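Notes for Session 2: Gathering Demonstrations
Robot Learning Workshop, handout by Marcelle Gilbert
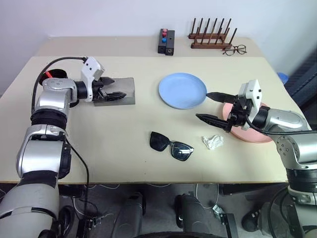 Last time we talked about what a learning system does with examples once it has them, and I promised we would get to the part I like best, where the examples come from. They come from you! For the next few weeks each pair will be steering the two arms through ordinary tabletop jobs while the computer writes down everything the arms do and everything the cameras see. One recorded run of one job, start to finish, is what I'll call an episode, and I'll try very hard to stick to that word (Loïc Gautier says "demo" for the same thing, so if you hear both in one afternoon, don't worry).

Our shared set, which we named Dendura for reasons lost to a long lunch, stood at 172 episodes when March ended. The goal for this course is 700. That sounds like a lot, and it is a lot, but once your hands settle down it goes faster than you'd think.

Before you record

Pick a task card and read it aloud to your partner. The wording on the card gets stored with the episode, so if the card says "put the glasses on the plate" and there are two pairs of glasses or two plates within reach, stop and agree on which one is meant, then write it down — "the sunglasses on the blue plate" is a perfectly good sentence for a robot to learn from.

Move things between episodes. I can't say this often enough, and I will go on saying it. If a plate sits in the same spot for twenty runs, the system may learn the spot and never bother with the plate. Slide it, turn it, swap it with its neighbor, bring it closer to the other arm.

While you record

Go at a calm, even pace. Long pauses are trouble, as the system will happily learn to pause too. If you miss a grasp, open the fingers, back off a little, and try again without starting over. A clean recovery is worth keeping, and I'd like to see a fair number of them in the set. Knocking something to the floor is another matter; mark that one as failed and reset.

Soft and flimsy things, tissue above all, want a slow approach from above. Flat things want a fingertip just under the rim.

After you record

Watch the playback once, all the way through. Fill in the log: card wording, which arm did the work, kept or failed, and any odd thing you noticed. Please don't delete failed episodes. We will come back to them in the session on judging data, where Loïc has plans for them.

Reading for next time: chapter 2 of the Stisard notes, and the first half of chapter 3 if you have the patience.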